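**Taking a class to the Lehner open day - worth the trip?**

Posted by Roswitha Kofler

I teach eighth grade shop and want to bring 16 students to the robot open day at Lehner in January. The flyer only says "live handling demonstrations." Has anyone been to one? I need to know how long it runs, whether the kids can see anything from the back, and if there is a charge for school groups.

**Postadby**

We went last year. It was fine. Parking is bad. I think it was free but check.

**In-ho Cho**

I took a group to the last one. Schools get in free if you email first. Each demonstration lasts 49 minutes including questions, and they split you into groups of eight, so yours would go in two rounds. Ask for room 413 - the other room has a pillar in the way.

The arm runs are slow and there is a lot of waiting between them, so tell the students that ahead of time. Mine got more out of it once I had them watch one thing only, the fingers. In the run here they curl over the top of the block on the right, while the other two black pieces sit on the yellow table, both shaped a bit like slippers. Have your students sketch the three shapes and decide where they would grip each one - it makes a decent worksheet for the second group while the first is inside. 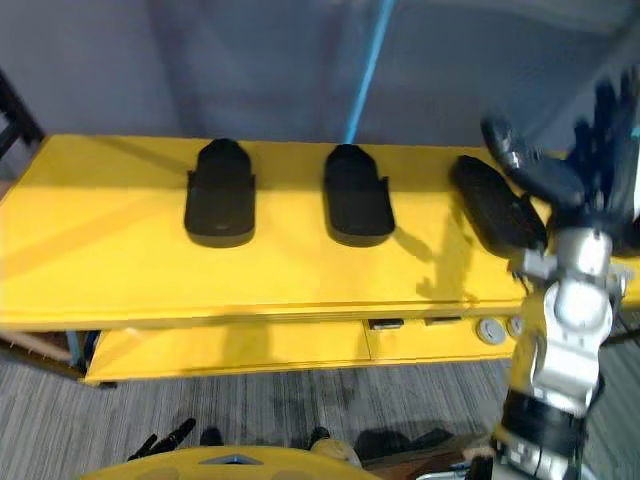 Bring your own lunch. The vending machine only takes coins.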